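Arm rebuild, part four: cables

12/28/18

I had most of the week off, so the arm got some attention. It has been on the table at home since March, when I moved it out of the shared shop in Ledodcombe. The shop is fine for printing and drilling, but I was spending 45 minutes a trip packing and unpacking, and I kept leaving the hex keys behind.

The main job this time was the wiring. I call the arm Gezer, after the folder the first drawings were saved in. The links are all blue plastic now. The old gray set went in the scrap box after the elbow cracked.

Each servo has a three-wire lead, and there is also one thick black cable that has to get from the top of the arm down past the lower joint. I tried zip ties first. They held, but they made the cable stiff right where it needed to bend, and the arm stopped short on every wide move. I cut them all off and went to clear tape.

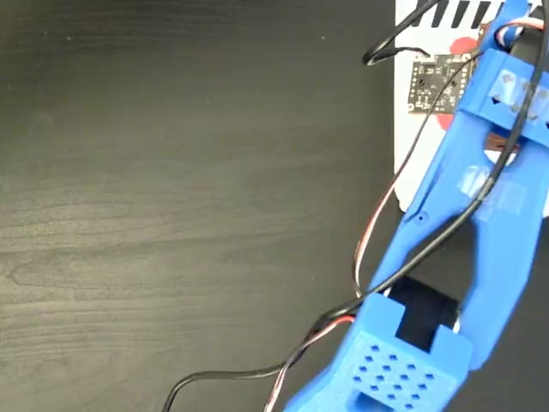 Cable taped down the front of the arm, controller board at upper right.

The tape is ugly and I don't care much. It peels off cleanly, and I've already moved the lower piece 2 times to get more slack at the joint. If the route stays the same for a month I'll print proper clips and screw them on.

The diamond holes in the parts are from Yolandi Hendricks, who drew the brackets. She wanted to save plastic. My last full set came to 790 grams with the failed prints included, so I can't say we saved any yet.

The board is still not mounted for good. I have a Trilon enclosure that should fit, but the connector sits too close to the side wall and I would have to file a slot. I'd like to do that at the shop, where there is a vise.

Software is next. I'm using Illalum to send the joint positions, and it drops a command once in a while. In last night's test the elbow missed some 23 moves before I stopped it. I swapped the lead to the board and will run the same file again tomorrow. If it still drops commands, I'll lower the speed and look at the power supply.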